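Skip to content
Home | Issues | Kitchens | Shop Floor | Events | Contact
Search the newsletter
Go

Can a machine do the kitchen yet?

Thu 1 January
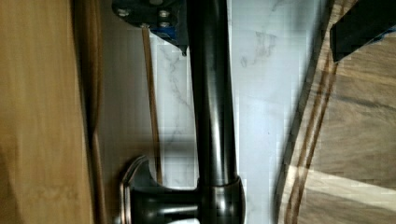 Work at a dark bronze faucet against a marble backsplash, from the gripper's point of view.

Readers keep asking when they can hand the dishes and the counters over to a robot. The short answer for this year is still no, with a few jobs getting close. Rukance, which tests home and workshop machines for small firms, shared its results from the fall with us, and they are more useful than most of what gets published on the subject.

The team ran 341 attempts at kitchen chores. The list was ordinary: wipe the counter, open and close a cabinet, put a cup on a shelf, turn a faucet on and off, and wipe down the faucet. A person stood by each time but was told to step in only if something was about to break.

Wiping a flat counter went best. The arm can press a cloth down evenly and go back and forth for as long as anyone likes. It still misses the strip along the backsplash, and it does not notice when the cloth is dirty. Cabinets with a large pull were fine. Cabinets with a small knob took several tries, and the arm sometimes gave up and waited.

Faucets were harder than the team had planned for. Eylül Kozan runs the tests, and she had put them down as an easy item.

"You look at a faucet and it is one solid thing that never moves," she said. "Then you try to wipe it. It is round, it is shiny, and the cloth has to go behind it where there is hardly any room."

Shine is a large part of the trouble. A dark, glossy finish reflects the room, and the bright streaks shift whenever the arm does. The software can take a streak for an edge and reach for the wrong spot. Kozan's group found that a matte faucet was handled faster than a polished one of the same shape. They have no fix for this so far beyond slowing the arm down.

Space is the other part. Most sinks were put in with human hands in mind, and a hand can flatten itself to get between a pipe and a wall. Two stiff fingers on a bracket cannot. The arm has to come in from an odd angle, sometimes turned on its side, and every angle has to be worked out before it moves. A job that takes a person a few seconds took the arm 50 on a good run.

The shop floor is further along. Arton, a maker of small metal fittings, has had one arm loading parts into trays since April. Horacio Domínguez manages that line. His arm handles 877 fittings in a shift and needs a person for jams and for the change of trays. The parts are all alike and arrive in the same place, and the lights are never switched off. He tried the same arm on sweeping up at the end of the day and went back to a broom within a week.

"I would not send it home with anybody," Domínguez said. "It knows one table."

Pramila Chaturvedi, who teaches machine maintenance at Gedmont, thinks the gap between shop and home will close slowly, one chore at a time. She expects counter wiping to be sold first, probably to cafes and office kitchens where the layout stays put. Cleaning fixtures, in her view, is several years behind that. She also warns buyers to ask how many of the runs in a sales video were done with a person at the controls.

Cost did not come up much in the Rukance report, and we would have liked to see it. An arm that needs someone standing next to it saves no labor at all. The report also covers only kitchens with hard, level counters, so it says little about older homes with cluttered ones.

Rukance will start its next round in the spring, with 2 arms working side by side so that one can hold while the other wipes. Luzius Pichler is building the cloth holder for it and would like to hear from anyone who has made a soft pad that bends around a pipe and stays on. Write to us and we will pass your note along.

Next issue: Ronaldo Rezende visits the Zapata laundry to look at towel folding.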